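Week 3 - Soft goods on small stands

Right, so last week we did scarves and I think most of you came away knowing that fabric has its own ideas. Hats are a bit kinder. A knit beanie has some shape to it but not much, and that makes it a good one to learn on before we get to the felt and straw in week 12.

Reading first: the Druteso handout, page 21 only. Skip the bit on colour theory, we'll come back to it in May. If you missed out on a copy, see Carys Humphreys in the print room before noon.

What I want you thinking about is where the weight of the hat goes. Beginners plonk a beanie straight down over the highest point and you get that sad little nipple at the top (sorry, but everyone calls it that in the trade). Try the hat on its side instead, low down over the base, and let the wire rise up behind it. Black wire with a dark knit is hard work under shop lighting, so have a go at it in navy and then again in something pale!

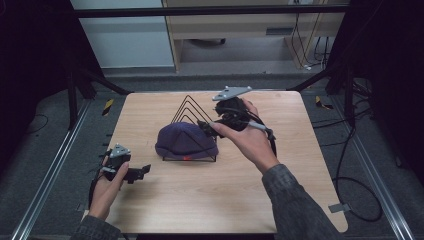 The other thing is the tag. Some shops want it showing, some want it tucked right in, and you need to ask before you start - I once redid a whole window at Prometti over this. For class purposes, leave a tiny bit of it peeking out at the lower edge and keep the rest neat.

Also, don't tug. Knit stretches at the rim and it won't always spring back by closing time. Pinch a fold, lift, set it down, step back and have a look from the customer's side of the table.

For next week: 3 arrangements of the same beanie on the same stand, sketched in your workbook. Pencil is fine. Bring a lint roller if you own one, mine has gone missing again.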